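Home Opinion Materials Archive Contact

Publish the Rub Count, and Publish How It Was Taken

Upholstery fabric is sold on three things: color, price, and a durability number. The first two can be checked in the store. The third usually can't, and in the residential trade it is often missing from the tag. When it is there, it tends to be a single figure with no test method beside it. I think that should change, and I think the change would cost the industry very little.

Abrasion resistance is measured by rubbing. In the Wyzenbeek test, common in North America, a strip of the fabric is held under tension and a curved surface covered in cotton duck or wire screen moves back and forth across it. One trip out and back is a double rub. In the Martindale test, more common in Europe, small round samples are rubbed against a worsted wool cloth in a figure that gradually changes direction. One pass is a cycle. Both tests stop at a defined endpoint, such as broken yarns or an objectionable change in appearance. The two counts do not convert into each other. A fabric can do well on one and poorly on the other, and there is no honest multiplier between them.
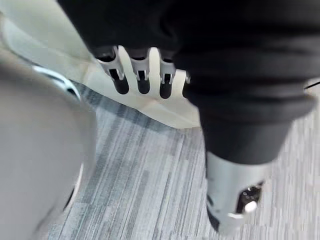
Buyers are rarely told any of this. A tag that says "heavy duty" may rest on either test, on an old test of an earlier version of the cloth, or on a supplier's word. I worked for nine years in a fabric lab and for four more as a buyer for Pilteck, which supplied contract seating to offices and clinics. On the contract side no fabric moved without a report. The report named the method, the abradant, the load, the endpoint, and the number of specimens. When the same mills sold the same cloth for living rooms, the report stayed in a drawer.

The usual defense is that homeowners don't need it. A sofa in a house gets less use than a chair in a waiting room, so nearly any decent cloth will do. There is some truth in that. Past a certain point, a higher rub count says little about service life, and the people who sell on enormous numbers are misleading their customers in a different way. Most upholstery in homes does not fail by flat abrasion at all. It fails at the welt, at the front edge of the seat, at a seam that slips, or by pilling that makes the piece look old while the yarns are still sound. Sunlight and body oils do a good share of the rest.

That is an argument for more disclosure. A buyer who sees only one number will treat it as a grade. A buyer who sees abrasion, pilling, seam slippage, and lightfastness side by side can see where a cloth is weak and decide whether the weakness matters in that room. A bouclé or other looped construction, for example, may post a respectable abrasion figure and still snag on a belt buckle or a cat. A tight flat weave may resist snags very well and show every water mark. Neither is a bad fabric. Each is bad for somebody.

The supply chain for a residential line is longer than most people expect. The Swanson range, which I bought for two seasons, was spun in one country, woven in a second, backed in a third, and finished at a plant in Conodcombe. The acrylic backcoat was changed between the first season and the second. The name, color codes, and price stayed the same. We retested because our contract customers required it, and seam slippage had gotten measurably worse. The residential distributors received the new cloth under the old description. As far as I know, none of them asked.

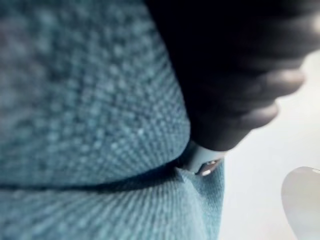 In-ho Oh, who ran the test bench when I started, kept a card for every roll that came through. The cards recorded the lot number, the conditioning time, and the humidity in the room. He had 885 of them by the time he left, and the most useful thing they showed was spread. Lots of the same article, tested the same way by the same person, differed more than the salespeople would have liked. He argued that a published figure should be the lowest result of the last several lots. Management preferred the average. I thought he was being stubborn then, and I now think he was right. A buyer gets one lot, and the average of lots bought by other people is of no use to them.

The cost objection deserves a fair hearing. A small mill running 2000 yards of an article spreads its lab fees over very little cloth, and a full set of tests on each color would be out of the question. It isn't needed. Construction and finish drive most of these results, with the exception of lightfastness and crocking, where dye matters and the darkest shade can be tested as the worst case. One set per construction, repeated when the yarn, weave, backing, or finish changes, would cover it. For a run of 1000 yards or less I would accept a tag that says "not tested." Those two words are worth more to a customer than "heavy duty."

Brasisent tried a version of this on its slipcover line. The tag gave the method, the result, and the month of the test, in type large enough to read. The company dropped it the following March after retailers complained that it raised questions on the sales floor. I have heard that told as proof that customers don't want the information. It seems to me that customers asking questions is fair evidence that they do.

What I would put on a tag fits in four lines: abrasion with method and endpoint, pilling grade, seam slippage, and lightfastness, each with the date of the test. The mill already has most of it, or its contract customers do. Cleaning codes got onto tags decades ago, and they are no easier to understand — a bare letter S or W explains nothing until someone looks it up. People do look it up, and they would look up Martindale as well.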